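27 April 2019

Up at six. Rain had stopped in the night and the ground by the back fence was soft enough to work, so I got the last of the potatoes in before breakfast. Two rows of the yellow ones and one short row of the red. The red seed potatoes had gone wrinkled in the shed but they all had good sprouts on them, and I planted them anyway.

The garlic I put in last November is up to my knee. Lost a few at the end nearest the downspout, where the water sits. I keep saying I will move that bed and then I don't. Fed the rest with the fish stuff and the whole yard smelled until noon.

Drove over to Wellthorpe after that for the plant sale. It is 32 miles and the bridge at Plonda is still down to one lane, so I sat at the light both ways. The sale was in the school parking lot again. Fewer tables than last year and the prices have gone up. Tomatoes were $3 each, in the small pots, and most of them leggy. I bought four, plus a flat of leeks and a sage to replace the one the frost got. The man with the rhubarb crowns wasn't there. I asked at two tables and neither of them knew if he was coming.

Stopped at Jelínek on the way home for bone meal and twine. They had the 200-foot rolls of jute back in stock, so I took one. Looked at the drip hose and put it back. I would need three of them to do the job right and the old soaker will get through one more summer if I patch the split by the spigot.

Ate a late lunch standing up. Cheese sandwich and the end of the soup.

In the afternoon it got to 70, first time this year. I set the tomatoes out on the step for a couple of hours, then brought them back in. Too early to leave them. We had a frost in the second week of May two years ago and I lost every one. The peas need their netting up soon. They are already lying over on each other and I only have stakes enough for half. There may be more behind the storm windows in the garage.

Weeded the strawberries until my back gave out. More runners than plants in there now. The whole bed wants lifting and starting over, and I will do that after they fruit. Pulled a lot of creeping charlie and left the pile on the path. Have to get it tomorrow before it roots again.

The bean seed came in the mail from Jesier, with one packet missing and a note saying it will ship later. It was the pole beans, naturally, the ones I wanted most. The bush beans can go in once the soil warms up. I wrote the date on the packets and put them in the tin with the squash.

Picked the first spinach for supper, just the outside leaves, and had it with eggs. A bit of grit in it still. Left the bathroom window open for the first time since fall and could hear the frogs down in the ditch.

Tomorrow: pea netting, the weed pile, patch the soaker, call about the mower blade.

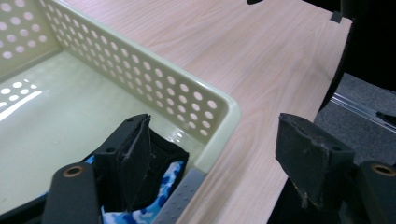 The pale green basket, on the table.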